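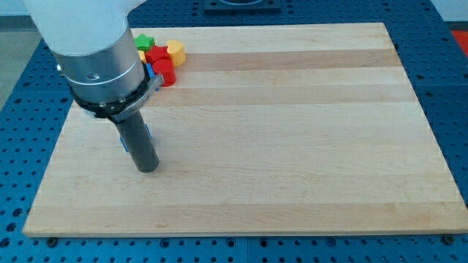 Chapter 11
Living with Wood

Before we get to saws, glue and all the other things you have been looking forward to (I do promise they are coming!), I would like you to spend a little while with wood itself. It was once part of something alive, and in its own quiet way it goes on moving long after the tree has come down.

My first teacher, Mared Rowlands, kept a plank of oak leaning by the back door at Skovwood, and every June she had us measure across it and write the width on the wall in pencil. It was never quite the same as it had been in winter. We thought her a bit odd, I'm afraid, until one of us made a tabletop 268 mm wide, fixed it down tight on all sides, and came back after the summer to find it had split from end to end.

Wood takes in damp from the air and gives it out again, swelling and shrinking mostly across the grain and hardly at all along it. A board in a heated house will behave quite differently from its twin in a garden shed, and a good maker leaves room for both.

In this chapter you will learn to read the grain, to tell heartwood from sapwood, and to store boards so that they dry evenly. You will need a ruler, a soft pencil and an offcut at least 200 mm long. Keep your offcut somewhere safe, as we shall want it again in Chapter 12.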